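How to Put Together a Family Treasure Hunt on a Rainy Afternoon

Posted 5/9/24 by Jade Melnyk

We had grand plans for the park last weekend, picnic and all, and then the heavens opened over Brendwood and I was left with two very glum faces pressed against the window. So out came the paper and the felt tips, and we did what we always do when the weather lets us down – a treasure hunt! We've been doing these since my eldest was small enough to need the clues read out to her, and I've got it down to a fairly painless routine by now.

What you'll need

Paper or card, cut into 10 slips
A pen
Sticky tape
A small prize for each child
A biscuit tin or shoebox to be the treasure chest

Step 1: Choose your hiding places

Walk round the house with a cup of tea and jot down ten spots the children can reach without climbing. Inside a welly, under the fruit bowl, behind the bathroom door, that sort of thing. I try to make them go up and down the stairs at least three times, as it uses up a surprising amount of energy.

Step 2: Write the clues backwards

Start with the treasure and work back to the beginning. I used to write them in order and always got in a muddle! Number each slip lightly in the corner as you go, so you know which one belongs where. For little ones who aren't reading yet, draw a simple picture (my fridge looks like a wardrobe, but they get there). For older ones, rhymes go down very well, and they really don't have to be good rhymes.

Step 3: Hide everything

Send the children off to put on dressing-up clothes, which buys you a good ten minutes, and go round with your slips and your tape. Keep the first clue in your pocket to hand over with a bit of ceremony.

Step 4: Let them loose

If you have more than one child, ask them to take turns reading. My friend Brock Després gives each of his a different colour of paper and runs 2 hunts at once, which is braver than I am, but it does stop the squabbling.

Step 5: Open the treasure

Ours was chocolate coins and a new pack of stickers each. In October we did a spooky version with a torch and a bag of satsumas with faces drawn on, and they were every bit as pleased with that.

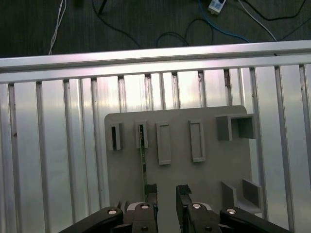

If there's still some afternoon left over once the treasure has been eaten, hand the pens to the children and let them make a hunt for you. Ours took far longer to write than mine did, and one of the clues just said "socks" – I was looking for ages.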